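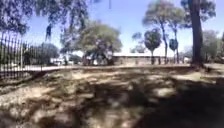

Zidholm Imaging Support – Desktop Applications Team

Minja 6: sidecar files, catalogues and local adjustments
Frequently asked questions
Last revised November 2018

These answers apply to Minja 6 on Windows and macOS. The tablet version stores its edits in a different way and has its own page. If you are still running version 5, read the section on upgrading first.

Where does Minja keep my edits?

In two places. The catalogue holds every edit, rating and keyword in a single database file. If sidecar writing is switched on, Minja also writes a small text file next to each raw file, with the same name and the extension .mnj. The raw file itself is never changed.

Sidecar writing is off in a new installation. To switch it on, go to Preferences, Storage, and tick "Write sidecars after each edit". Existing edits are not written out until you select the folder and choose Metadata, Write All.

Which one wins if the catalogue and the sidecar disagree?

The catalogue, unless you tell it otherwise. When Minja finds a sidecar with a later time stamp than the catalogue entry, it puts an orange mark on the thumbnail and waits. Click the mark to choose which version to keep. The choice can be applied to a whole folder, but it cannot be undone once the catalogue has been closed.

What is not stored in the sidecar?

Edit history, virtual copies, collections and brush masks larger than 700 strokes. Gradient masks and range masks of any size are stored. If you rely on virtual copies, back up the catalogue as well. A full set of sidecars will not bring them back.

Can two people open the same catalogue over a network?

No. The database is locked by the first copy of Minja that opens it, and the second will report error 524. If the error appears when no one else has the catalogue open, look for a leftover file ending in .lock in the catalogue folder. Close Minja on every machine before deleting it.

Teams who need shared access usually keep the raw files and sidecars on the server and a separate catalogue on each workstation. Drorkumgate, our synchronising add-on, does this with less manual work, although it does not merge collections.

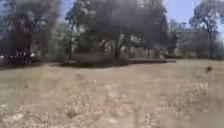 Upgrading from version 5

Will my old edits look the same?

Yes, as long as you leave them on the version 5 process. Minja 6 opens old edits with the process they were made in. The new process changes the tone curve in the lowest quarter of the range and handles saturated greens differently, so an edit that is moved across will nearly always need some correction.

How do I move a batch of files to the new process?

Select the files, then choose Develop, Update Process. Tick "Keep a copy" if you want the old rendering kept as a virtual copy. Bakari Nyamweya on our test bench suggests converting a small folder first and comparing exports at full size, as the preview on screen uses a reduced version of the noise filter.

The upgrade stops at 62 per cent. Is it stuck?

Probably not. At this point Minja rebuilds the preview index, and the progress bar does not move while it does so. On a large catalogue held on an external hard disk this can take several hours. Check that the disk is active and leave it alone. If there is no disk activity at all, quit, copy the .upgradelog file from the catalogue folder and send it to us.

Shadow and highlight controls

Why does the Shadows slider now affect parts of the picture that are not dark?

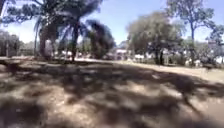
The version 6 slider works on local brightness, which it measures over an area and then blends at the edges. With a small radius it follows fine detail. With a large one it treats neighbouring light and dark patches as one tone. Bare soil under trees is a good case to think through: the ground has dark, blotchy shade on it with small bright gaps, and a paler sunlit band runs behind. A large radius will lift the gaps together with the shade around them and leave the band nearly as it was, so the foreground goes flat. Set the radius low, raise Shadows in small steps and put back contrast with the curve. The radius control is hidden by default – click the triangle beside the slider name.

Can I get the old slider back?

Only by keeping the file on the version 5 process. Both sliders cannot be used on the same file.

Why do I see a pale line along the horizon after using a sky mask? 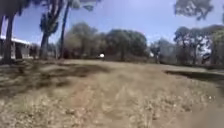 The sky mask is built from colour and brightness, then softened by the Feather value. If Feather is wider than the change from sky to subject, part of the adjustment spills over and shows as a pale or dark line. Foliage makes it more obvious. Where trees stand against a clear blue sky, as in this view, and a dark canopy fills one of the upper corners, start with Feather at 6 and raise Edge Detect until the line goes. Small areas of sky between leaves may be missed by the mask and need adding with the brush. Mwende Khaemba has written a longer note on mask order, which can be found under Help, Technical Notes.

Do masks slow down export?

Range masks do. Each one is calculated again at full size for every file. Gradients and brushes have little effect.

Getting help

What should I include in a support request?

The exact version number from Help, About, your operating system, the camera model and one raw file with its sidecar. Screenshots are useful only for faults in the interface. Requests about catalogues go to Hammad Qureshi and those about colour or masks to Sigrún Oddsson, both at the Flosstead office. Please do not send whole catalogues unless we ask for one.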